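Board keeps cupping after oiling, one side only

Posted 02/08/2020 by Colm Madigan

I have a glued-up maple panel, 300 mm wide, that I flattened, sanded and oiled on the show face. Three days later it had a visible cup across the grain, with the oiled face on the outside of the curve. I planed it flat, oiled it again and the same thing happened. The shop is heated in the daytime and cold at night. Is this the oil, the glue or the way I store it? The finish is Flastden hardening oil, two coats.

Spyros Antoniadis
2977 points

Probably storage. Oil slows the movement of moisture but does not stop it. If the back is bare and lying on a bench, the two faces gain and lose moisture at different rates, and the panel bends toward the drier side. In your case the bare face is the drier one. Put the same number of coats on both faces, including the end grain.

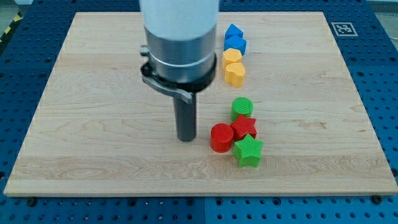
Airflow under the panel matters as much as the finish. A solid bench top seals the lower face while the upper face stays open to the room, and a day of heating is enough to start a cup in a wide panel. A perforated table, with the board resting on it as in the picture, lets some air reach the underside. Stickers on a solid bench do the job better. Use 10 mm strips, all the same thickness, placed directly above one another if you stack several panels. Turn the panels over once a day for the first week. Don't plane again until the cup has stopped changing, or you will be removing wood that would have come back by itself.

Tirano
2757 points

Agree with the above. Also check the ring direction in the glue-up. If all the strips are flatsawn with the bark side up, they all cup the same way and it adds up.

jodby

had this with beech. wiped the hollow side with a damp cloth and left it overnight, it went nearly flat. then oiled both sides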